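Fórum Engenharia e Ensino > Comunicação técnica > Relatórios e apresentações

Tópico: Relatório de projeto final, resumo antes ou depois de tudo escrito?

mroldao_eq
27 de dezembro de 2020
Boa tarde. Estou a orientar pela primeira vez a parte escrita dos projetos de licenciatura (mecânica, terceiro ano) e preciso de opiniões. O regulamento do departamento vem de 1996 e manda entregar o resumo seis semanas antes do relatório. Os alunos escrevem um resumo de um trabalho que ainda não acabaram, depois ninguém o atualiza e o júri lê duas coisas diferentes.
O modelo que usamos é o do Gurnik, com os capítulos já numerados. Queria propor em fevereiro que o resumo passe a ser entregue no fim. Alguém tem experiência com isto?

tersol
Dei escrita técnica durante oito anos e sempre pedi duas versões. A primeira serve para o aluno perceber se tem um problema definido ou só um tema. A segunda vai para o relatório. Se tirares a primeira, vais descobrir em maio que metade da turma não sabe o que está a fazer.
O erro do teu regulamento é chamar resumo às duas coisas. Chama "proposta" à primeira e fica resolvido.

beta_nunca_final
Discordo do tersol. Duas versões dão o dobro da correção. No ano passado tive 137 relatórios para classificar entre dois docentes e não houve tempo para ler propostas com atenção. Ler mal é pior do que não ler. O aluno recebe um "ok" e acha que está aprovado.
Nós passámos a fazer uma apresentação oral de cinco minutos, sem diapositivos, a meio do semestre. Demora uma tarde por turma. 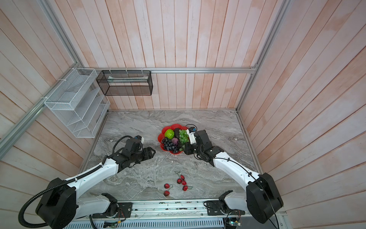
Bancada, dezembro

O que se percebe em cinco minutos a falar chega para saber quem está perdido. O texto fica todo para o fim, resumo incluído.

tersol
Cinco minutos a falar não ensinam a escrever. A cadeira é de comunicação escrita ou não?

beta_nunca_final
É de projeto. A escrita conta 30 por cento.

mroldao_eq
No meu caso conta 40. E são menos alunos, por isso as duas versões até se faziam. O que me preocupa mais é o tamanho. O Clellel (a plataforma onde entregam) tem um campo para o resumo que corta nos 3752 caracteres e os alunos acham que é para encher. Recebo resumos de página e meia com a história da empresa, o estado da arte e os agradecimentos.

ginja77
Põe um limite em palavras no enunciado e penaliza. Nós usamos 250 palavras, um parágrafo, sem referências nem siglas por explicar. Quem passa perde meio valor. No segundo ano já ninguém passava.
Sobre a ordem, sou do lado de escrever no fim. O resumo precisa dos resultados com números. "Foram obtidos resultados satisfatórios" não diz nada a quem lê, e é isso que aparece quando o escrevem antes.

tersol
De acordo com o limite. Só insisto que a proposta não é um resumo, e que as duas têm lugar.
Outra coisa que ajuda é dar um bom e um mau exemplo lado a lado. Eu usava dois relatórios antigos sobre o mesmo ensaio, com autorização dos autores, e pedia à turma que dissesse qual deles permitia repetir o ensaio. Rendia mais do que a aula teórica.

mroldao_eq
Isso interessa-me. Tens alguma lista de critérios para essa comparação?

tersol
Tenho a minha, feita a partir do guia Kļaviņa. Resumindo:
objetivo dito numa frase
método com o que é preciso para repetir
unidades em todos os valores
figuras referidas no texto antes de aparecerem
conclusões que respondem ao objetivo
O guia completo tem mais pontos mas os alunos não leem listas de duas páginas.

beta_nunca_final
O quarto ponto é onde perco mais tempo. Figuras coladas no meio do capítulo sem uma linha no texto, legenda "Figura 1" e mais nada.

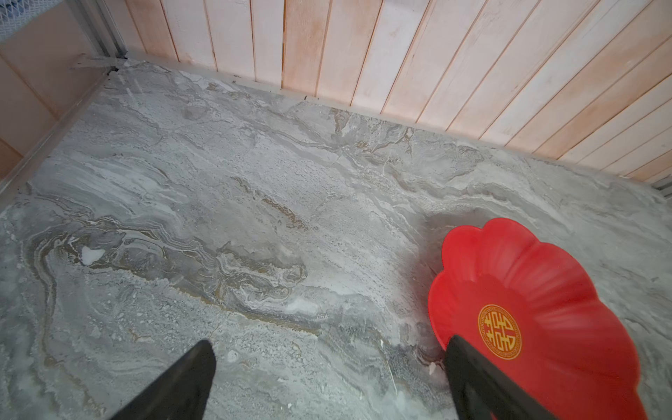

As legendas são a parte que eu tornava obrigatória logo na primeira entrega, com ou sem proposta. Peço que a legenda diga o que se vê e que o texto diga para que serve. Na figura de cima, a legenda podia dizer "prato vermelho sobre superfície cinzenta com padrão de mármore" e quem lê já sabe para onde olhar. O texto depois trata do resto. Também descontam se a figura não tiver número ou se o número saltar, o que acontece sempre que trocam capítulos de sítio à última hora.

ginja77
Legenda assim tão literal acho exagero. Num relatório de engenharia a legenda deve identificar a função, o leitor tem olhos.

beta_nunca_final
O leitor tem olhos mas imprime a preto e branco. O júri de Harkuvbridge, quando fizemos o intercâmbio, lia tudo em papel. A cor na legenda poupou-nos perguntas.

ginja77
Nesse caso punha setas e letras na própria figura. Mas percebo.

mroldao_eq
Obrigado a todos. Vou levar à reunião o seguinte: proposta de uma página a meio do semestre, sem nota, e resumo até 250 palavras entregue com o relatório. Legendas completas desde a primeira versão. A oral de cinco minutos fica para o ano, não tenho sala.

tersol
Sem nota não entregam.

mroldao_eq
Então com 5 por cento.

ginja77
Muda também o limite no Clellel, se te deixarem. O administrador consegue alterar o campo por disciplina. O nosso está em 1800.

mroldao_eq
Já pedi. O pedido é o 601 e continua aberto.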